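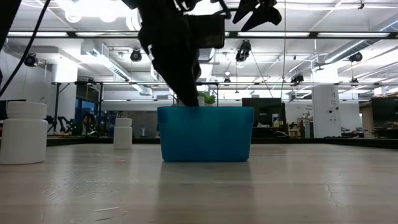

# Jodden Houseplant Watering Log

A table of watering and repotting notes for 112 potted plants kept indoors in the town of Pleltuston. Each row is one plant on one visit. The notes were first written by hand in a paper book and typed up later by Emmett Szabo and Delphine Calloway.

Last updated: 2026-07-24

## Files

- `plants.csv` - one row per plant, with its pot size, soil mix and window direction
- `visits.csv` - one row per visit, 409 rows in all
- `notes.txt` - longer remarks that did not fit in a column

The two tables join on `plant_id`. Remarks in `notes.txt` start with the same ID in square brackets. 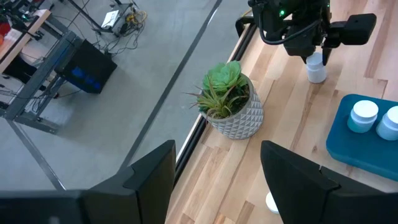 ## Columns in visits.csv

| Column | Meaning |
|---|---|
| `plant_id` | Letter and number, such as `S14` |
| `water_ml` | Water given, in milliliters |
| `soil_feel` | `dry`, `damp` or `wet`, judged by finger |
| `leaf_note` | Free text, often blank |
| `repotted` | `y` or `n` |

A `water_ml` of 0 means the plant was checked and left alone. A blank means the amount was not written down. Please don't fill blanks with zeros - the two mean different things.

`S` plants are succulents, `F` are ferns and `T` is everything else. Yolanda Brannigan assigned the letters, and a few are open to argument. The snake plants are under `T`.

## Known problems

- `S22` and `S23` swapped windows in May. The window column in `plants.csv` shows the later position only.
- Soil feel was judged by more than one person. Ciarán Costello tends to write `damp` where others write `dry`.
- 93 visits have no `leaf_note`.
- Pot sizes were measured across the outside of the rim, so thick pots read large.
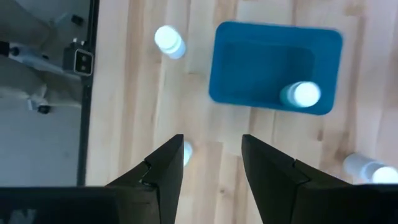 - Two ferns were given away and have no closing entry. Their last rows are ordinary visits.

## Use

Free to copy and change for any purpose. If you print a table from it, please name the log and give the update date.

Corrections go to Demetrius Park. Include the plant ID and the row number, and say whether you checked the change against the paper book. Scans of the book are not included here - they are 80 pages long and hard to read in places.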